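The Jumper Problem

Every so often someone publishes a number that makes the rest of the field look at its shoes. Last winter it was Rizal Lau's group in Tambunan, who trained one folding policy on 3513 demonstrations collected in their own spotless lab, and another on 575 collected in other people's houses with hand-held grippers. The small set won. It won in kitchens and on couches, and it won by enough that I-hsuan Tseng, who had bet me lunch, paid up without asking to see the error bars.

I have read the objections. The home data is noisy, the lighting is a disgrace, and no two beds are the same height. Quite so. My bed is not the same height as yours either, and I would like the robot to cope.

What bothers me is the conclusion some colleagues have drawn — that we can now stop designing our collections and just post grippers to anyone with a doona. Lau's people chose their homes with care, and threw out demonstrations by rules that take up five pages of the appendix. I suspect I am one of two people who read them.

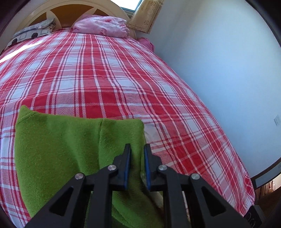 Gripper at a green knit on a plaid bedspread.

Sum-yee Yau tells me the Druvthorpe lab is repainting its folding table a more neutral grey. I wish the table well.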